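Rirkthorpe Community Bakery Co-op
Minutes of the members' meeting, 2022-12-28

Chair: Celeste Jara
Present: 58 members. Apologies from the Fovudley branch.

1. Minutes of the last meeting
Accepted with one correction – the flour supplier is Bako, not Baco.

2. Shop counter
Members agreed to keep the dark woven baskets for bread rolls. Labels to be reprinted in larger type.

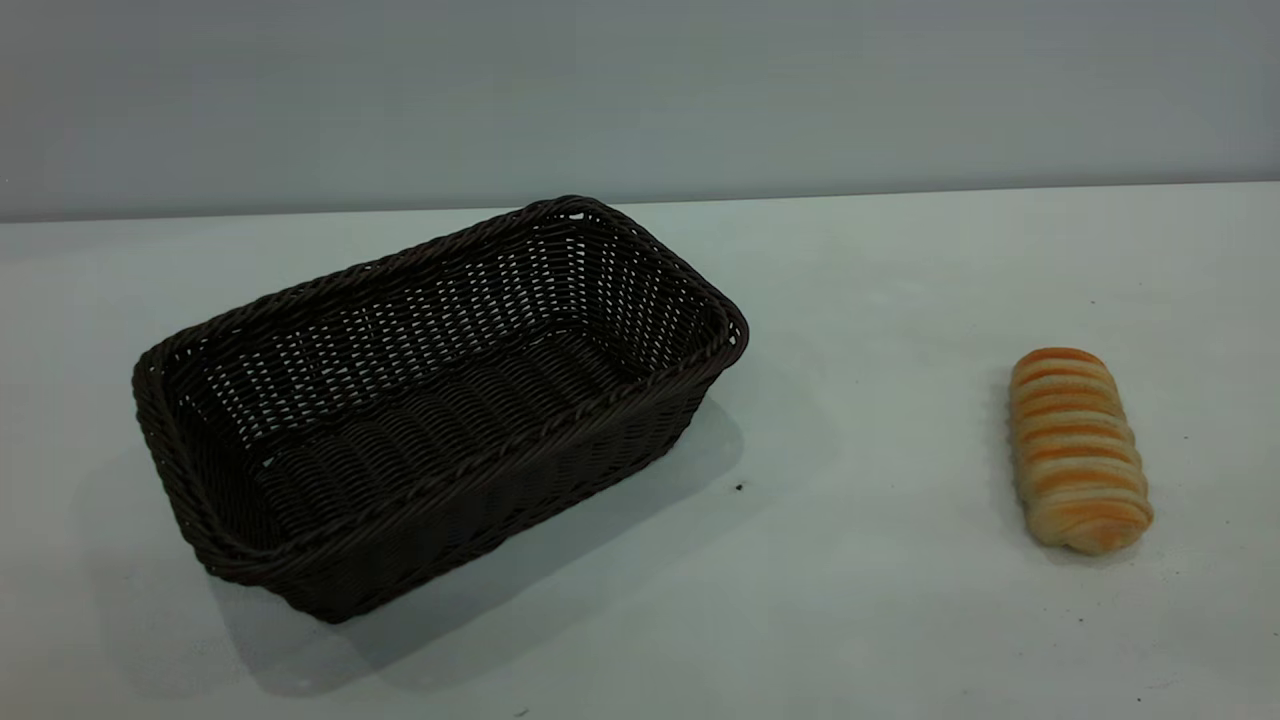
3. Oven lease
The lease with Zodilia ends in June. Celeste has asked for a new quote and will circulate it to members. A colour brochure for the smaller model was passed around. Several people felt the present oven is too big for winter trade.
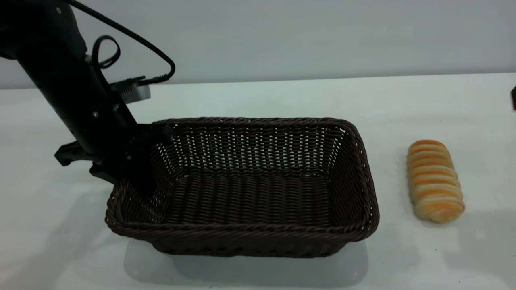 The chair noted that any new lease over five years would need a vote. Moved that we ask for terms of up to seven years and compare. Carried.

4. Membership fees
Annual fee to rise to $73. Carried, two against. Pensioner rate unchanged.

5. Other business
Parking behind the shop is still a problem on delivery mornings. Letter to go to the council – Celeste to draft.
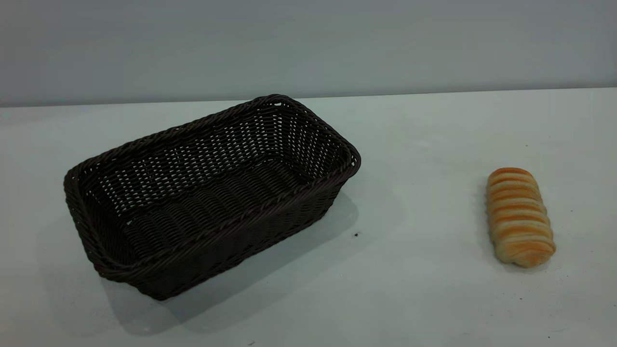 Basket and bread roll, item 2.

Meeting closed 8.40 pm.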